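Towel Folding with a Two-Finger Gripper
Project report, Gistholm robotics club
Marites Sebastian and Imelda Cabrera
6/17/24

What we were asked to do

The club wanted an arm that could pick up a kitchen towel by its edge and fold it in half. The handout called this "a simple household task." We had doubts about that word in February and we have more of them now.

We used the Losine arm with the club's own gripper and trained it with a program called Fino. Fino learns from recordings of a person steering the arm, so most of our work was steering the arm.

Grasping

The training guide says 2000 recordings is a good target. We stopped at 932, partly because of time and partly because the later ones did not seem to change much. A bigger number would look better in this report. We are not convinced it would fold a better towel.

What did matter was where the fingers closed. A grip on the flat part of the cloth counted as a success in Fino's log, but the towel often slid out once the arm lifted. Grips on the hem held more often. The hem is thicker and gives the fingers a ridge to close on.

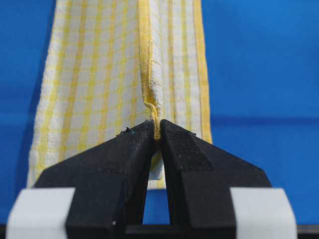
Scoring

We think the scoring needs fixing before anyone repeats this project. Fino marks a grasp as good if the fingers stop before they are fully shut. That tells you there is something between them – it does not tell you what, or how much. A pinch of 2 layers when you wanted one gets the same mark as a clean pinch.

Imelda went back through one batch by hand and disagreed with the log on 9 of the grasps. Marites disagreed with Imelda on a few of those, so our own judging is not perfect either.

Folding

The arm did fold the towel, and the club page says so. It should also say that we laid the towel out flat first and always in the same spot. When we turned the towel sideways, the arm reached for where the corner used to be. We would not call that learning to fold.

Next steps

Mr. Malabanan has suggested a softer finger pad. We would try it, but only after the scoring is changed, or there will be no way to tell if it helped. We would also like to test a plain towel with a thin hem. All our results come from towels with a thick one.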